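Prondside House – Bedroom and Linen Safety Checklist
December 2020
Inspected by: Faith Barasa
Reviewed by: Stella Simiyu
Areas covered: Vustberg wing, Penberg wing, linen store

1. Smoke alarms
Tested at the panel and by hand. All sounded.
Result: Pass
Comment: The unit outside Penberg 5 has yellowed and its date label cannot be read. Replace at the July service or sooner.

2. Escape routes
Corridors clear on both floors. Fire door at the Vustberg stairs closes onto the latch without help.
Result: Pass

3. Portable heaters
None permitted in bedrooms. One found in Penberg 17, unplugged, behind the wardrobe.
Result: Fail
Comment: Removed to the office. Guest notice to be reworded – the present text mentions only candles and toasters.

4. Bedside lamps and cords
Cords checked for cuts, loose plugs and pinching behind bed legs.
Result: Pass with action
Comment: Vustberg 15 has a cord run under the rug. Move the lamp to the other side, where there is an outlet.

5. Window restrictors
Result: Pass
Comment: Penberg landing window is stiff. Clean and oil the track.

6. Bed frames and mattresses
Slats, bolts and corner caps checked. Mattress labels present except in Vustberg 5.
Result: Pass with action
Comment: Thorlacius frames need the center leg retightened. Same finding as last time. Use lock washers.

7. Linen store
Shelf load limit is 400 lb per bay. Bottom bay is over-full and sheets are touching the light fitting on the left side.
Result: Fail
Comment: Clear to 15 inches below the fitting. Recheck before the store is used again.

8. Bedding and soft items
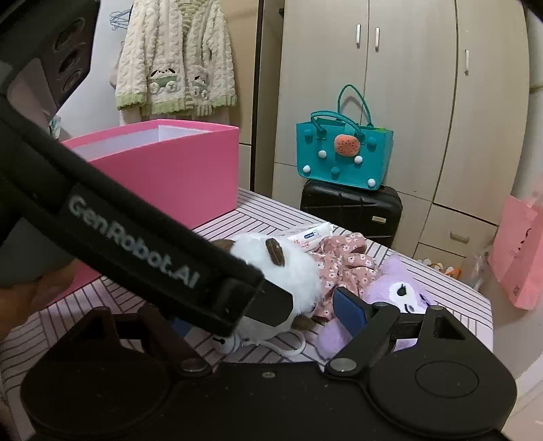
Sheets are to be checked for tears, scorch marks and loose threads each time a bed is made. Fitted sheets must be pulled tight so that no slack hangs near a heater or outlet. Printed sheets need a slower check than plain ones, as a fine pull is easy to miss among thin dark stripes on white. Fluffy plush toys such as the white one go through the same check – seams, eyes if fitted, and any shedding – and do not go in a crib.
Result: Pass
Comment: Two pillow protectors in Penberg 17 have broken zippers. Discard.

9. First aid box
Result: Pass with action
Comment: Burn dressings out of date. Reorder.

Open items: 3, 4, 6, 7, 9. Item 7 takes priority. S. Simiyu to sign off after recheck.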